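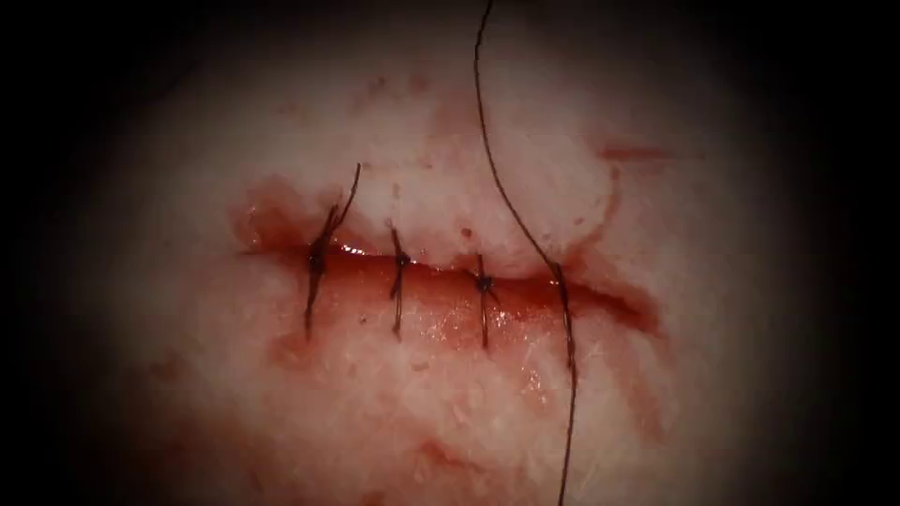 Interrupted sutures in dark thread, placed along the left half of a linear incision.

Product review: Durniditz tissue block and Nisus suture thread
Reviewed by Seema Nishad for the Ondieki skills library, 12 May 2025

The library was asked to advise on materials for the basic wound closure course, which begins in October. The Durniditz block and the dark Nisus thread were assessed together, as the supplier sells them as a set.

Thread visibility is the strongest point. Against pale tissue the dark strands and their knots can be picked out quickly, even where the wound itself is red with blood. A tutor checking spacing should have little difficulty. The cut tails also show clearly, and learners who leave them too long can be corrected at once.

The block holds a knot well if tension is kept moderate. Two of our reviewers pulled too hard on their first attempts and tore the upper edge. The instruction leaflet mentions this only on its last page, and we have asked the supplier to move the warning forward.

Lighting deserves attention. A wet surface gives bright reflections along the wound edges, and these can hide the point at which the needle should enter. We recommend a lamp that can be angled.

Storage is less satisfactory. The trays supplied do not stack securely, and the lids of the older Etia trays do not fit them. Departments ordering the full carton of 20 will need to set aside a refrigerator shelf.

The set is approved for first-year teaching. It is not recommended for assessment until the leaflet has been revised.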